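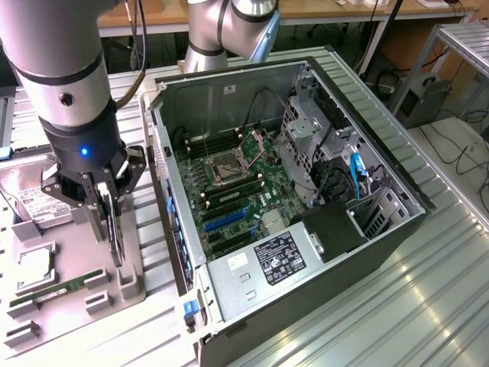 I have been trying to cancel my late aunt's magazine subscription since Easter, and I'd like it on record that I am losing.

The magazine is called Sollano. It comes out monthly, it is devoted to cruises, and my aunt, who was sick on the Endcombe ferry while it was still tied up, took it for the crossword. I rang the number inside the front cover. A recorded voice thanked me for being part of the Sollano family and told me I was 341st in the queue, which seems a lot of family for a Tuesday morning.

I had the loudspeaker on and did the ironing. The hold music was a pan pipe version of something I almost knew. By the time I'd finished the pillowcases I was 338th.

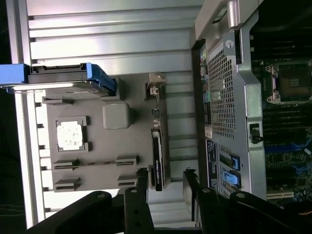 *Grey board, silver ridges, blue handle top left.*

My friend Yoshinori Kaneko, who once worked in a call centre, says the trick is to choose the option for new customers. They answer that one on the second ring. He's right, they do. A very cheerful young man offered me two years of Sollano for the price of one and a free wash bag. I explained about my aunt. He was sorry to hear it and asked whether she would prefer the digital edition.

He then put me through to Retentions, a department that sounds as if it should be medical. Retentions wanted her customer number. It is printed on the address label, on the plastic wrapper, which I had of course put in the bin, and the bin had gone.
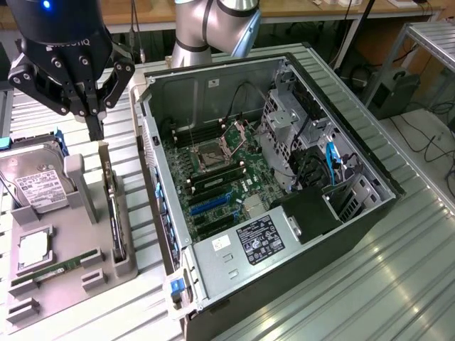
So I waited for the next issue. I've never looked forward to a magazine so much. It arrived on 4 June with a supplement on Norwegian fjords and I cut the label off with nail scissors and stuck it to the fridge. I rang again, gave the number, spelled the surname, and was told that only the account holder could close the account. I said the account holder was in Endcombe cemetery. There was typing. Could she pop something in writing?

I wrote the letter myself and signed it myself, second class. Back came a reply addressed to her, very warm, regretting her decision and asking her to score her experience out of ten.

Meanwhile I'd started doing the crossword. It's a good one, annoyingly. Daichi Ishida next door does it with me over the fence, and he got "Zurkari" for 14 across, a port I'd have sworn they made up. We're stuck on the bottom corner and the answers are in the July issue.

You can see the difficulty.

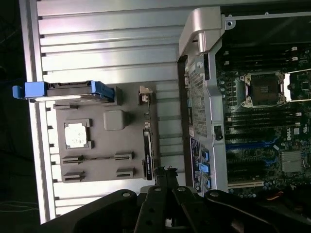

## Other things I have failed to cancel

- The Kubo recipe box. One trial week, three dinners, all lentils. I have "paused" it. It unpauses itself.
- A gym. I went once, to use the printer.
- A newsletter about gutters. My inbox says I have 1,244 unread messages and I suspect most of them are gutters.

If anyone has a six-letter word for "stubborn passenger", second letter A, please leave it in the comments.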